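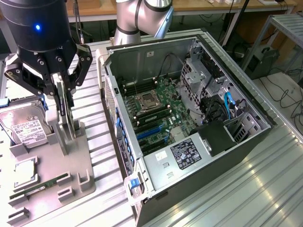 Shop notebook, Vumasen -- May

Prayer wheel for the Drosmont hall, continued from the last few pages.

Start 8:40 am. Humidity down from yesterday, the rolls feel crisper. Good day for winding. Moved the paper in from the office last night so it sat at shop conditions, should have been doing that from the start.

Where things stand: drum is back from the coppersmith, seam is tidy, lid fits with a bit of persuasion. Axle straight. Bottom bearing in. Top bearing not in, wrong bore, replacement ordered from Barrientos. Mantra sheets printed, 553 of them, trimmed, stacked face up with the head of the text marked by a pencil tick on the right margin. Tick is on the RIGHT. Whoever picks up the next stack, please look before you start joining.

Paper

The Barrientos stock is nicer than what we used for the porch wheel. Thinner, doesn't spring open. Takes the ink well, no show-through to speak of unless you hold it against the window. Grain runs the long way, which we want, the sheets curl around the axle without fighting. Did try a sheet turned the other way to see, and it cracked at the fold like a cheap envelope.

Smell of the ink is stronger than I would like. Left a stack fanned out overnight and it's mostly gone. Would give it a longer airing next time, the rolls are going to be sealed in for decades and I don't want it coming off on itself.

Saffron wash on the edges: did the test strip with the tea-strainer batch. Color fine. Slight cockle along the edge where I had too much on the brush. Go dry, almost nothing on the brush, and do the stack clamped. Clamped it comes out even and the wash doesn't creep in to the text.

Joining

Wheat paste, the usual, cooked thick and let down. Narrow overlap. First few joins this morning were too wet and I got a wave in the strip. Switched to pasting one side only and rubbing down through wax paper with the bone. Flat.

Wait on each join before winding. I know. I rushed the second strip and it crept, the roll came up like a cone. Unwound it, no tears, rewound after tea. Lost most of an hour.

Order of joining for reference: head of the sheet toward the axle end, text facing out, start from the syllable end so that it reads the right way as the drum turns clockwise. Drew this on the inside cover of the notebook with arrows since the argument over the porch wheel. If the arrows and the stack disagree, stop and ask, don't guess. There is no un-gluing that doesn't cost sheets.

Winding

Jig works better now with the felt brake. Tension is steady as long as you keep the same hand on the strip and don't swap. Swapping hands leaves a soft place in the roll that you can feel with a thumb. Found one, went back, fixed it.

Mantra recitation while winding as agreed. Fell into a pace that suited the crank, seemed to even out the winding too. When I stopped to think about lunch the edge wandered. Make of that what you like.

Roll diameter, measured at both ends with the calipers, top end fatter by a hair. Within what the drum will take. The gap to the drum wall gets packed with the cedar and juniper anyway.

11:15 -- stopped for the noon offering, covered everything with the yellow cloth. Reminder again, nothing gets set on top of the text stack. Not tape, not the scissors, not a mug. Found a pencil on it. Rack for tools is right there. Same for stepping over: if a strip is running along the floor mats, go around. I've put the long strips up on the trestles now so this shouldn't come up.

After lunch

Axle -- the "tree of life" text painted on, red ground, gold letters. Gold went on patchy on the first coat. The red was still tacky I think, it dragged. Let it alone until tomorrow. Orientation mark for the top: notched the wood on the end grain so it can't be painted over this time. (Porch wheel: painted over. Had to work out which end was up from the knots.)

Axle top bearing: the wrong one measures under, no amount of sanding the shaft is going to help and I don't want to thin the shaft. Sent the dimensions to Barrientos again with a sketch. They say it ships this week. We'll see. If it doesn't come could turn a bronze bush ourselves, there's a stub left from the gate hinge. Would rather have the proper bearing, the Drosmont hall wheel is going to be turned by everyone coming in out of the rain with wet sleeves and kids hanging off it.

Bottom bearing spins free, almost too free. Drum overran by a couple of turns on the test and the handle came round and got me in the hip. Heavier once it is filled so may settle down by itself. If not, a leather washer. Don't grease it, grease picks up grit from the hall floor.

Load on the bottom bearing: worked it out on the back of the paper invoice, filled drum comes in over 200 lb. Bearing's rated well past it. The floor joist in the hall is the question. Need somebody to get under there with a light before we commit to the corner by the shoe racks. Middle of the wall would be easier structually but then the door hits it.

Filling materials

Cedar -- dried, sieved, the dust thrown out on the compost. Juniper the same. Smells wonderful, whole shop smells like a closet.

Small stones and soil from the pilgrimage box: washed and baked dry in the kitchen oven on low, with apologies to the kitchen. Anything that goes in has to be bone dry. One damp bag and we've got mold in a sealed drum and no way to know.

Grains -- still undecided. Instructions we're following say grains in the base. Mice say yes please. Last time the barley got toasted first and I'm inclined to do it again. Ask for advice before the filling day, it isn't a shop decision.

List of what goes where is in the green folder. The Prarnirar text has it in a different order to ours, with the earth wheel and sky wheel diagrams swapped from what I remember. Copied both out side by side. Left a slip in the folder at the page. Not to be settled by me! Diagrams are printed but not cut out till we hear.

2:30 -- test fit. Dummy roll (blank paper, same thickness) on the spare dowel into the drum. Goes in. Needs to be lowered with the cloth sling, if you try to hold it by the edges the outer turns telescope out. Needs two people, one on the sling, one keeping the drum from rolling. Put the drum in the sandbag ring first, then it behaves.

Lid: the persuasion I mentioned. High place on the rim near the seam. Took it down with the fine file, a few strokes, checked, a few more. Now drops on. Keep filings AWAY from the paper, did this outside on the step and brushed off my apron before coming in.

Copper surface is picking up fingerprints. Cotton gloves from here on. Gloves are in the drawer with the brushes, and the ones with paste on them need to go to the laundry and not back in the drawer.

Raised lettering on the drum: checked against the printed sheet, syllable by syllable, with a second pair of eyes. All correct. Vowel mark on one of them is a bit shallow, reads OK in side light. Leave it.

Cover cloth

Brocade cut for the top skirt. Frays if you look at it. Zigzag the edge before doing anything else. Enough left over for the wrap on the small text bundle if we piece it, pattern won't match but it faces the wall.

Rolls get wrapped in the yellow cotton first then tied. Tie with flat tape, cord cuts in. Knot to the top. Wrote TOP on a paper tag and pinned it, take the pin out before it goes in the drum (a pin is metal, will rust, and somebody will ask).

Problems / things to sort

Paste jar going off. Sour smell by 4 pm. Make smaller amounts, 20 minutes on the stove is plenty for a half jar. Clove oil helps but stains a little.

Light over the winding bench flickers. Tube, or the thing that isn't the tube.

Bone folder missing. Used a spoon handle for the last strip. Works, leaves shiny marks.

Offcuts: the trimmed margins have no text on them, ok for the recycling. Spoiled sheets DO have text, they go in the burn box with the lid, nowhere else. Found a half sheet in the regular bin this morning, it's in the box now. Box is getting full and we'll do a burn when the wind drops. Recite, burn clean, ashes to the stream side up above the path where people don't walk.

Spoiled so far today: one torn at the join, another with a paste thumbprint right on the text. Spares are in the flat drawer, same print run. Take from there and write it on the tally inside the drawer.

Tomorrow

Second coat gold on axle, only if the red is dry dry.
Finish joining, wind the outer strips.
Leather for washer -- look in the shoe repair tin.
Call Drosmont about the joist. Ask also how high the handles should sit, the sketch has them at adult height and there's a lot of small kids in that hall. Could do a second rail lower down.
Chase bearing.
Ask about grains, ask about the diagram order.
Gloves in wash.

4:50 pm. Swept, covered the stacks, window on the latch. Dehumidifier left running, tray emptied. Finished rolls are standing upright in the cabinet, top shelf, above everything else in there. Dedication done. Key is back on the hook by the boots.

Added later: went back to look at the axle under the lamp, and the red has a hair in it near the top. Will pick it out before the gold. Tweezers??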